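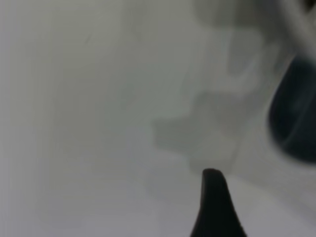
Sânziana Văduva wrote to us that her Dunberg kitchen caddy had gone four weeks between washes in winter, and that she would like the lid to come off without a tool. The lid on the current model lifts straight off.

Dunberg Kitchen Caddy, 7 litre
$18.00 each, carton of 4 for $169.00 with liners

The Dunberg is a benchtop bin for food scraps going to a green bin or a backyard compost heap. It takes vegetable peelings, coffee grounds, tea leaves, bread, meat and bones where your council accepts them. Check your council's list before you put in compostable packaging, as the rules differ from one area to the next.

The carton price includes a full season of Guralell liners. Liners are sold separately if you are buying a single caddy.

Details
Capacity: 7 litres
Colours: grey, dark green
Handle: locks upright to hold the lid open
Cleaning: top rack of the dishwasher or warm soapy water
Warranty: 3 years on the body and handle

Using it
Empty the caddy every two or three days, more often in hot weather. A sheet of newspaper in the bottom soaks up liquid. A liner holds for around three days with wet scraps, so change it even if it is only half full.

Vents or no vents
The Dunberg has a vented lid. If you have trouble with fruit flies, order the Lemma solid lid, which fits the same body. The older Indo lid does not fit.

Delivery
Orders leave our warehouse within two working days. Dark green is out of stock until September.

Prices checked 3/30/21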